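Handout 4 – Do standard tests measure what they say they measure?

Read this before the seminar, and bring the Borkine report with you. We won't have time to go through its tables in class, so I expect you to have looked at them already.

## 1. Where we left off

Last time we talked about *reliability*: if you run the same test twice, do you get the same answer? Most published tests do fairly well on this, and their authors make sure you know it. I'd ask you to be less impressed. A bathroom scale that always reads four kilos too heavy is very reliable.

This week is about *validity*, the harder question and the one that gets a shorter section in most reports. Does the score tell you anything about the thing in its name?

## 2. The trouble with names

Somebody devises a task. People do it, and it produces a number. The number needs a label, so it's called "planning ability" or "manual skill" or "resilience". From then on readers argue about resilience, and the task itself drops out of sight.

Try this with the Breder Scale. Cover the title and read only the 16 items. Write down what you think is being measured. Last year's group came up with tiredness, politeness, and how well people put up with long forms. The title says "workplace commitment".

Standardising a task doesn't cure this. Fixed materials, fixed instructions and plain surroundings make results easier to compare with each other. They do nothing to connect those results to life outside the room.

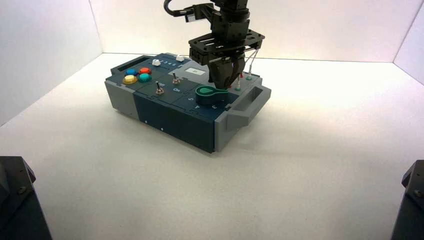
Inês Calado objects that this is too harsh, and that a narrow task done cleanly is worth more than a broad one done badly. If you can't say what changed between two sittings, she argues, you have no business talking about real life at all.

I half agree. Her point holds as long as the write-up stays as narrow as the task. In my experience it rarely does – the caution lives in the methods section and has gone by the time you reach the abstract.

## 3. Three sorts of evidence you'll be offered

**Expert agreement.** A panel looked at the items and found them sensible. Ask who picked the panel. In the Holzer study the panel had helped to write the items.

**Correlation with other tests.** The new test agrees with an old one. Fine, but then what was the old one checked against? Follow the references back. Zdzisław Laskowska did this for one family of tests and after 29 papers arrived at an unpublished talk.

**Prediction.** The score tells you something about what people do later. I take this one more seriously than the others, though you should look at how much later, and how many people were still in the study by then. Borkine started with a decent sample and reports its main result on 20 people. The drop-outs get a footnote.

## 4. For the seminar

- Choose one claim from the Borkine abstract and find the exact task behind it.
- Rewrite the claim so that it says only what the task can support. Most of you will find it gets longer and duller.
- Friederike Voß and Konrad Pfister will defend the Breder Scale. The rest of you should be ready to attack it, politely.

Optional reading: Ursina Rainer's chapter on naming. I think she lets the test writers off lightly in the second half, but the first half is very good. The library copy is on short loan until January.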